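Fixing a Bracket or Shelf Support to an Interior Wall

Stillton Housing Services: Guidance for Residents
Last reviewed March 16, 2020

Residents may put up shelves, mirrors, coat rails and similar fittings in their homes without written permission, provided that the work follows this guidance. Fittings heavier than 18 kg when loaded, and any fitting in a bathroom, need consent from the Nepia Road office before work begins.

Before you start

Find out what the wall is made of. Knock on it in several places with your knuckles. A dull, flat sound usually means brick or block, and a hollow sound means plasterboard on a timber or metal frame. In the Lollby blocks the walls between flats are solid and the walls between rooms are hollow. Homes at Bumness were altered over many years and each wall should be tested separately.

Check for cables and pipes with a detector. Cables normally run straight up, down or sideways from sockets and switches, so do not drill in line with one, even where the detector shows nothing. If the detector gives a reading that you cannot explain, stop and telephone the repairs line.

You will need:
a pencil and a spirit level
a cable and pipe detector
a drill with a masonry or general purpose bit
wall plugs and screws to suit the wall
a screwdriver
eye protection and a dust mask

Marking out

Hold the bracket against the wall at the height you want and mark one hole in pencil. Set the level along the bracket, adjust it, and mark the remaining holes. For a shelf with two supports, mark the first support fully, then carry the line across with the level. Do not measure up from the skirting board for the second support, as few of our floors are true.

On hollow walls, place at least one support over an upright of the frame where you can. Uprights are often 400 or 600 mm apart, though older partitions vary.

Drilling and fixing

Choose a bit of the size printed on the wall plug packet. Wrap a strip of tape round the bit to show the depth of the plug, adding 8 mm for dust. Drill squarely to the wall, slowly at first, with the hammer action switched off for plasterboard and tile. Clear the dust from each hole and push the plug in until it is level with the surface. A plug that turns freely in the hole is too small and should be replaced with the next size.

Offer up the bracket and start every screw by hand before tightening any of them. Tighten each in turn, a little at a time, until the plate sits flat. Stop when the screw head meets the metal - further turning will strip the plug or crush the plaster.
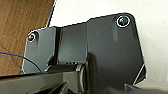 Nikau Merrick wrote to us after the November edition to say that the advice on tightening should mention cordless drivers. "I set mine to the lowest clutch setting and finish with a hand screwdriver. On the high setting it pulled a plug straight out of the plasterboard, and I had to fill the hole and move the shelf along."

We agree with this advice. A driver without a clutch should not be used on hollow walls.

Testing and making good

Press down firmly on the bracket with one hand. If it moves, take it down and use a longer fixing or a different position. Load the shelf gradually and look at it again after a few days.

When you leave the property, remove all fittings, fill the holes and sand them smooth. Holes left unfilled may be charged for.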